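# Why Do Robots Need Rules?

A page for young readers, by Azadeh Rahimi

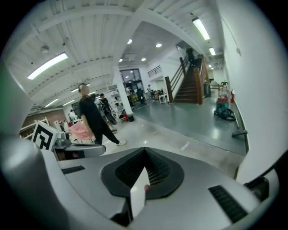
*A gripper with a white card in its black pad, in a big workshop where people walk about.*

A robot can be very strong, very fast and very patient. It can pick up the same box all day and it will not get bored. But a robot does not know that your foot hurts when something heavy falls on it. It does not know that you are seven years old and like to run. It knows only what people have built into it.

For this reason, people who work with robots follow rules. Some of the rules are for the machine and some are for the people. In this page we will look at both kinds.

## What is a standard?

Maybe you have heard the word "rule" many times, at home and at school. A **standard** is a special kind of rule. It is a long paper where many people have agreed how to do something well.

Think of the plugs in your house. Your lamp and your kettle fit in the same wall socket, although different factories made them. This works because the factories follow a standard. Robots have standards too. They say, for example, that a robot must have a way to stop it quickly, and that the people who use it must be told about its dangers.

A standard can be very long. My colleague Pichit Khunthong keeps a folder of safety papers with 433 pages. I asked him if he has read all of it. He said yes, but not in one evening!

## Rules for the gripper

A gripper is the hand of a robot. Some grippers are also made so that a person can hold them and show how a job is done. A gripper can have hard fingers, soft pads, or a cup that sucks like a vacuum cleaner.

When a gripper holds something, there are two questions that engineers always ask.

**Is it holding too hard?** An egg will break if you squeeze it. A finger will not break so easily, but it will hurt a lot. So the engineers choose a limit for the force, and they test it many times before a person comes near.

**Is it holding too softly?** If the grip is weak, the thing can fall. A thin card is quite a difficult thing to hold, because it can slip or bend. Dropping a card does no harm to anybody. Dropping a hammer is another story, so people often practise first with light things.

You can try this at home. Take a playing card between your thumb and one finger. Now hold it as softly as you can, without letting it fall. Ask a friend to blow on it. Did you squeeze harder? Your skin felt the card move and your hand answered. A robot needs sensors to do the same.

## Rules for the room

Look again at the picture. A man is walking across the floor, and there are more people farther back. A workshop is a busy place, so the room needs rules also.

- **Keep the walking ways free.** A cable or a hose on the path can make somebody fall.
- **Know where the fire extinguisher is.** In our picture it is small and red, low on the wall on the right side. Can you find it?
- **Have good light.** When you see the machine well, you can see what it is doing.
- **Put things back on the shelf.** A tool left on the floor is a problem for the next person.
- **Tell the others before a machine starts.** Use a loud and clear voice.

There is also a board with a bold black-and-white pattern on the left. Patterns of this kind are called **markers**. A camera can find a marker easily and use it to work out where things are. A good rule for markers is: do not cover them and do not move them without asking. If you move a marker, a robot which uses it may think that the whole room has moved.

## The big red button

Many robots have a button called the emergency stop. It is usually red and round, and you can push it with your whole hand. Everybody who works beside the robot must know where it is.

Khanyisile Naidoo teaches safety to new workers. She tells them that it is never wrong to push the button. Perhaps there was no danger after all. Then the robot has only had a short rest, and the work can begin again when somebody has checked it.

## Be a safety inspector

An inspector is a person who comes to look if the rules are followed. You can be an inspector in your own bedroom or classroom. Take a paper and a pencil, and answer these:

1. Can you walk from the door to the window without stepping over anything?
2. Is there something heavy in a high place which could fall?
3. Do you know the way out if there is a fire?
4. Which machine in the room would you like to have a stop button, and where would you put it?

Then write three rules for the room. Ask the other people who use it if they agree, and change the words until everybody does. Now you have made a small standard of your own.

## Words to remember

**Gripper:** the part of a robot that holds things.

**Sensor:** a part that feels, sees or hears for the machine.

**Marker:** a pattern that a camera can find easily.

**Standard:** a written way of doing something, agreed by many people.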